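Udilness Allotments Forum > General > Water butts and the hosepipe rule

drestum_dave
So the new rule is up on the gate. No hoses between April and September, butts only. I have one butt. It holds enough for my beans until they get thirsty. What's everyone else doing?

Effie Tennant
I've had two linked butts off the shed roof for years and never touched a hose. Mulch in May, water in the evening, leave things alone. Beans like being ignored. I was married to a man much the same.

plot46
All very well if you've got a shed, Effie. My roof is a sheet of plastic over a pallet and it catches what a hat would.

Cruickshank_K
Been over this at the December meeting. Plot holders used 2,000 litres in one afternoon last summer, and one of them was watering a path. You can all guess the plot.

plot46
It was a camomile path. It was establishing.

drestum_dave
Can we get back to butts? The Endum garden centre wants £107 for a slimline one. It's a drainpipe with ambitions.

marrowfat
Don't pay that. Food firms sell off old juice barrels for 30 quid. Rinse them well or your courgettes will smell of orange squash till autumn.

Effie Tennant
Rinse them and put a lid on. Open barrels mean midges, and I sit downwind of most of you.

Cruickshank_K
Barrels have to be on a proper stand. Bricks, not a chair. I'm looking at nobody.

marrowfat
The chair held for a whole season, Keith.

drestum_dave
How are you getting the last bit out, below the tap? Mine sits there going green and I can't tip it on my own.

marrowfat
Plastic cup and patience. I bail into an old metal trough and fill the can from that. Any cup will do, mine's pale green.
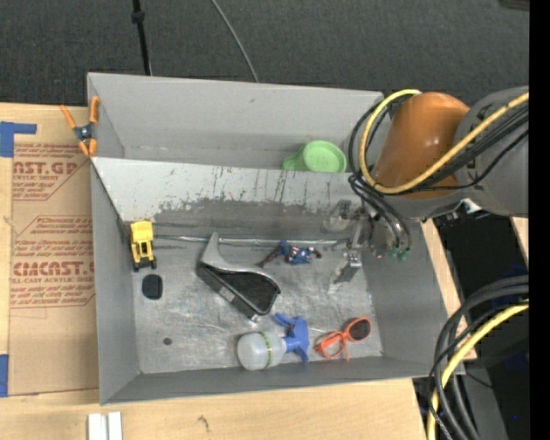

Re: Getting the last bit out

plot46
Or drill a second hole lower down and fit another tap. Ten minutes' work.

Effie Tennant
It was ten minutes when you did mine. Then it was an hour with a towel.

plot46
The washer was faulty.

Cruickshank_K
Lower taps are fine. You still can't get a can under one if the stand's too short, so measure first — the can, then the bricks.

drestum_dave
Right, barrel and bricks it is. Anyone going over to Drestum with a van?

marrowfat
I am, after four. Bring rope.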